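Posted April 3, 2023
By the Flelgate Home Desk

Do you really need to roll your towels?

Every few months somebody rediscovers rolling. Roll your towels and you'll double your closet space, the tip goes, and they'll come out fluffier too. I've been folding and rolling thick towels on and off since October to see how much of this holds up. Some of it does. A lot of it is about how a shelf looks in a photograph.

Start with the claim about space. A towel has the same amount of cloth in it whichever way you fold it. If rolling seems to save room, you've probably squeezed the air out, and you can do that to a flat fold by leaning on it. Round bundles also leave gaps between them. On a deep, narrow shelf rolls can still be handier, as you can pull one out without the pile coming down. I'll give them that.

What does matter is the first fold, the long one. Lay the towel on a table, bring one long side over, and get the edges lined up before you do anything else. Beds are too soft for this and laps are hopeless. A long towel wants a second pair of hands, one at each end.

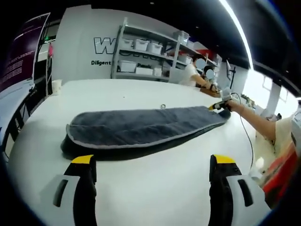
A gray towel folded lengthwise into a narrow strip.

If the strip comes out wider at one end than the other, open it and start over. People will tell you it evens out once it's rolled. It doesn't. You get a cone, and the cone unwinds on the shelf.

Thick pile is the hard case. The usual advice says to smooth it flat with your palms as you go, which does very little, and the pile stands right back up. I'd sooner make fewer folds. Lengthwise once, then in half, then in half again, and stop. A fat, square bundle will sit still. Trying to get a shaggy towel down to the size of a paperback is a waste of a good evening.

The Gramer folding board is supposed to fix all this. I used one on 54 towels and washcloths, and it was fine on the thin ones. On anything plush the flaps rode up and the corners slid out. A piece of stiff cardboard cut to the width of your shelf does the same job, and you may have one in the recycling already.

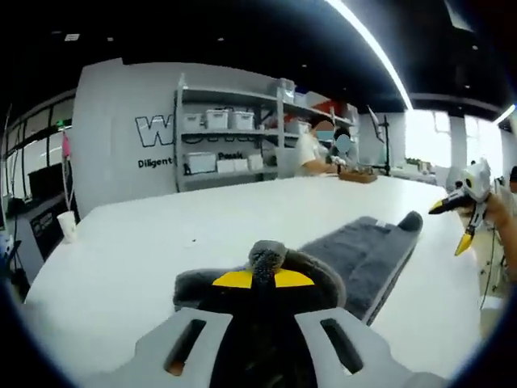

Then there's the matter of ends. Thick fabric likes to curl and bunch at the short end, and that's where most folds go wrong. Pull the end straight from both corners at once. If you pull from the middle you only move the bunch along. Don't bother with clips. The Woltix ones I tried left dents in the pile and fell off whenever the shelf was bumped.

On washing, the internet is full of vinegar. My own notes cover 153 loads, some with vinegar and most without, and I couldn't pick the vinegar towels out by feel. Skipping fabric softener made a difference I could notice. So did using less detergent, whatever the cap says. Shake each towel hard before it goes in the dryer and again when it comes out, and fold it once it's fully cool. 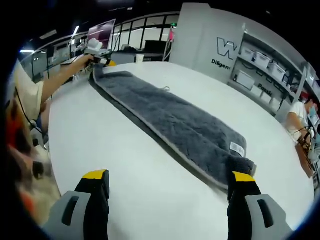

Read the care label before you believe any of this, me included. Labels fade, so write down the temperature somewhere while you can still make it out. If the label scratches, unpick the stitches with a seam ripper. Scissors leave a stub that's worse than the label was. Loose threads get snipped close to the fabric and never pulled.

And the scented drawer sachets, Pomare or any other kind: a clean, dry towel doesn't need one, and a musty towel will smell of must and lavender. Wash it again and leave the closet door open for a day.

Last updated: April 3, 2023

Contact us | © Flelgate | Back to top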